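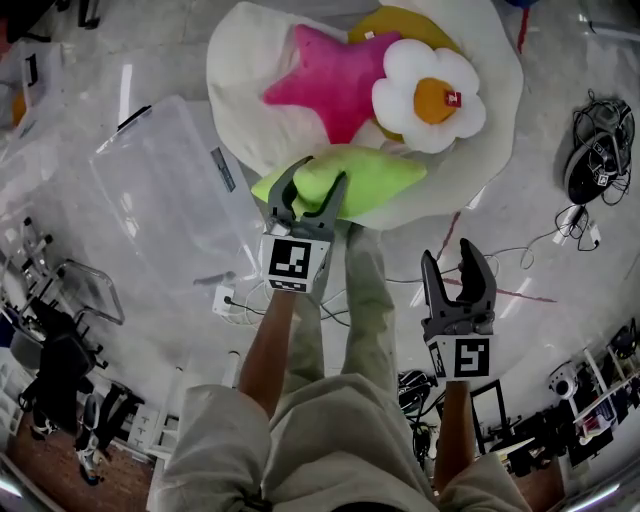
4. Storing the Fendmont floor cushion set

1. Shake out each plush pillow and check its care tag.
2. Lay the large flower cushion flat on a clean, dry floor.
3. Place the small pillows in the storage bin first – star, round, daisy, then green.
4. Fold the flower cushion once and set it on top. Close the lid without forcing it.

Note: Leave the set out for 45 minutes after unfolding so the filling can recover.

Caution: Keep cushions away from power strips and fans.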